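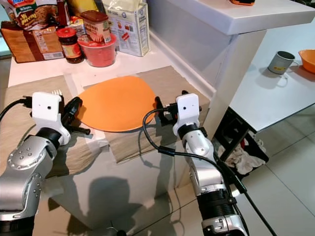
Montserrat Arrieta has a new record out and she would like it known that she did not ask for the word "comeback."

The word is in the first line of the press release from Halthorpe, her label of eleven months, and it appears again in the third paragraph, next to "raw" and "fearless." I have read a lot of press releases with those words in them. When I bring it up, she laughs and pulls her sleeves down over her hands.

"I put out a single in June," she says. "Where was I supposed to be coming back from? The grocery store?"

The album is called "Esow," and it arrived on 27 September 2020 with a marketing story attached. The story goes that Arrieta walked away from Lultum, the trio that made her name, threw out a finished solo album, and wrote this one in a burst over 4 nights. I told her before we started that I had trouble believing it. Lultum fans will recognize at least two of these melodies from live sets that have been traded online for years.

"Okay, yes," she says. "The four nights is when I sang it. The vocals were four nights. Some of those tunes are old. One of them I had when I was still living at my aunt's."

So the press release is wrong?

"It's a press release."

She is easier to talk to than the campaign around her would suggest. She answers fast, then goes back and corrects herself. The discarded album, for instance, was never an album. It was a folder with 34 pieces in it, most of them under a minute, a few of them just humming over a drum loop. She didn't destroy anything. She still has it on a drive and took the bridge of "Yao," the lead single, straight out of it.

"Yao" is the song you have probably heard. It's a good song, with a bass line that won't sit still and a chorus she holds back until almost the end. It is also the song that Halthorpe has been pushing as a message to her former bandmates, without ever quite saying so. The teaser clip showed an old Lultum poster being peeled off a wall. I asked her straight out if it was about them.

"It's about a guy who owed me money," she says. "I'm serious. He was a promoter and he owed me 1,208 dollars, and I remember the number because I wrote it on my fridge. It's in the second verse if you listen."

It is. I went back and checked, and she sings it so quickly that it goes by as a kind of stutter. I had taken it for nonsense syllables.

And the poster?

"I wasn't there that day. I saw the clip when you saw it. I called them and said, you know they're going to think this is about them, right? And I was told that it was testing well."

Did she ask for it to come down?

She takes a while with this one. "I asked. I didn't ask twice."

That seems to me the most revealing thing she said all afternoon, and I don't think it flatters anyone. The clip is still up. The other two members of Lultum have said nothing in public, and Arrieta says she has exchanged a few texts with one of them and none with the other. She won't say which.

As for the record itself, I like a little more than half of it. The first side moves well. The ballads after that are produced within an inch of their lives, with strings piled on a voice that was doing fine alone. I told her so, and expected the usual speech about growth.

"The strings on the last song, I'd take off tomorrow," she says. "The other ones I'll fight you. My demo of that last one was just me and a keyboard with a dead key. People at the label cried, supposedly, and then they hired an orchestra."

She plays me the demo off her phone, holding it up by the speaker end. The phone makes everything sound like a wasp in a can, so I can't swear to it, but I think she's right.

There is talk of a tour once touring is possible. Halthorpe's announcement mentions 80 dates. I asked where, since no venues are listed.

"I'd love to know," she says. "I've seen a map with dots on it. Some of the dots were in the ocean."

Would she play Lultum songs?

"The ones I wrote. Maybe one I didn't, if they said it was fine." She thinks about it. "I'd have to ask twice for that."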